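Small Automation Forum > Learning systems > Gathering examples

Thread: How many bathroom demos before it stops being silly?

saltmarsh_ed
Posted 6/18/25

We're collecting teleoperated demonstrations for a household policy and I have been handed bathrooms. Kitchens went to the people with seniority. The task family is "open the thing under the basin, put the thing back, close the thing", plus a few floor-level pick-ups.

The plan on paper is 4,000 episodes across 14 bathrooms, which somebody at Darum worked out on the back of something. We have 2 operators and I am one of them. My question is whether anyone has got decent results by going wide (more rooms, fewer goes in each) or deep (one room until you dream about the grout).

gannet
Wide. Always wide. We did deep once and ended up with a policy that was superb in one bathroom in Prakdale and a menace in every other room on earth.

tin_opener
Depends what "decent" means. If you change rooms every hour you spend your life carrying kit up stairs and your operators never get good. Half your data is then people learning to drive. A policy trained on hesitation will hesitate beautifully.

gannet
You throw those away, surely.

tin_opener
Do you? Everyone says they do. Then the count is short at the end of the week and the hesitant ones turn out to have "useful variety".

saltmarsh_ed
I feel seen.

For what it's worth, my trouble so far is less the arm than the surfaces. Glossy tile, glass, marble everywhere. The light under the cabinet bounces off the floor, and the head camera gets a second lamp for nothing. Our depth readings treat shower glass as a rumour. And the thing you need to open is wood-grain with a dark groove where a sensible person would have put a knob, so half the time I'm hunting for an edge I can only see from below.

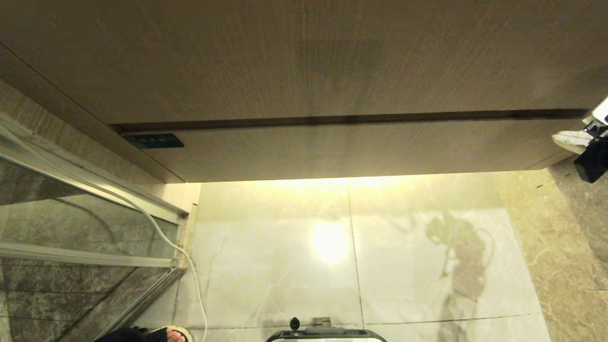
Myrto Karras thinks I should stop moaning about reflections and record them on purpose, lights on and lights off, in equal measure, because a home will have both and the policy won't be given a choice. She also wants the loose cables left where they fall, on the grounds that people don't tidy for a robot.

I half agree. Lights on and off, yes. Cables, I'd like to keep at least one gripper in working order until August.

gannet
She's right about the cables. If every example has a clean floor, the first charger lead it meets will be a religious experience.

oldbrassknob
Disagree with both of you. Mess is fine when you've logged it. Mess you haven't logged is just noise with a good excuse. We use a tick sheet per episode: lights, floor clear or not, people in view or not, door open at start. It takes seconds and it has saved us twice when a run went odd and we wanted to pull out one slice and retrain without it.

saltmarsh_ed
Do you tag people in view even if it's only a foot?

oldbrassknob
Especially if it's only a foot. Whole people are easy to find later. Feet hide.

tin_opener
I'd crop them.

oldbrassknob
And then your policy learns that floors never have feet on them. Good luck to the feet.

kettle_north
Lurker, sorry. We had the same fight over recessed grooves on a job for Sotiropoulos. What helped was splitting the task. We recorded the approach and the first pull as their own short episodes, from lots of starting positions, and left the rest of the task alone. The long episodes were mostly fine, it was the first bit that went wrong, and you only get one first bit per long episode.

gannet
That's cheating, and I'm going to do it.

tin_opener
It does leave you with a seam where the short ones stop. Ours used to open the door a crack and then stand there, like someone who's walked into a room and forgotten why.

kettle_north
Yes, we got that. Let the short ones run on a little past the pull, by different amounts. It mostly went away. Mostly.

saltmarsh_ed
Right. Current thinking, to be knocked down: stay in each room until the operator stops fumbling, bin the fumbles properly (I will try, tin_opener), then record up to 3 lighting set-ups and move on. Short groove episodes everywhere. Tick sheet, including feet.

Has anyone used the Zokanen labelling tool for the tick sheet side, or is paper still king?

oldbrassknob
Paper, then typed up the same evening. The tool is all right but it wants both hands, and your operator hasn't got any spare.

gannet
We use it. One person drives, the other one clicks. With two of you that's the whole team in one bathroom, mind, so check how big the bathrooms are first.

saltmarsh_ed
Small. Paper it is. I'll post the sheet when I've made one that fits on a single side.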